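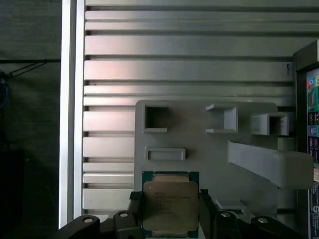 Lirketero

Lirketero es un proyecto de automatización de taller, hecho a ratos libres, que busca manipular componentes de ordenador de sobremesa con un brazo robótico y soportes impresos en 3D. Lo puso en marcha Teemu Kemppainen en el taller compartido Halonen, un local de Dulinham donde conviven, con más o menos paciencia, impresoras, bancos de carpintería y cajas y cajas de piezas recuperadas.

Origen

La idea nació en octubre, cuando Kemppainen se cansó de probar a mano procesadores de segunda mano y empezó a dibujar una placa de soporte que pudiera sujetarlos siempre en la misma postura. La primera versión era poco más que un bloque con un hueco cuadrado (todavía se guarda en una estantería del taller, y quien pregunte por ella se lleva la historia completa). La segunda añadió ranuras para otros componentes, y de ella derivan todas las posteriores. El cuaderno del proyecto, que se puede hojear en el local, tiene ya 451 entradas, algunas de ellas larguísimas y escritas con mucho cariño.

Placa de soporte

La placa es una pieza de plástico gris claro, impresa en 3D, con un alojamiento cuadrado de paredes elevadas para el procesador y una ranura estrecha para un módulo alargado – en la práctica, una memoria. El procesador se coloca con el disipador integrado hacia fuera y el borde verde del sustrato asomando apenas por los lados. Como las paredes del hueco dejan poca holgura, la inclinación de la pinza importa muchísimo, y a ajustarla se han dedicado tardes enteras. Cada tanda de impresión lleva hasta 16 horas, de modo que los cambios de diseño se piensan con calma y se discuten, casi siempre, delante de un café.
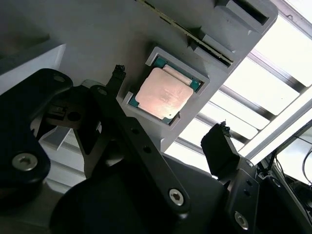

Pinza

La pinza es negra, de dos dedos articulados, y termina en almohadillas de goma del mismo color que toman el procesador por los lados. Las almohadillas son la parte que más sufre: el borde superior se va deshilachando con el uso, y en Halonen se acostumbra a cambiarlas por parejas para que los dos dedos aprieten igual. Los tornillos de cabeza hexagonal se repasan antes de cada sesión.

Programación

Los movimientos se escriben en Plollum, un pequeño lenguaje de secuencias creado en el propio taller, que guarda posiciones con nombre y las recorre en orden. La versión 4, publicada el 7 de agosto de 2020, incorporó una pausa configurable antes de abrir la pinza – una petición muy antigua de los usuarios, que la recibieron con verdadera alegría.

Artículos relacionados
Plollum
Taller Halonen
Impresión 3D de soportes
Pinzas de dos dedos

Compartido 16 veces · 2 comentarios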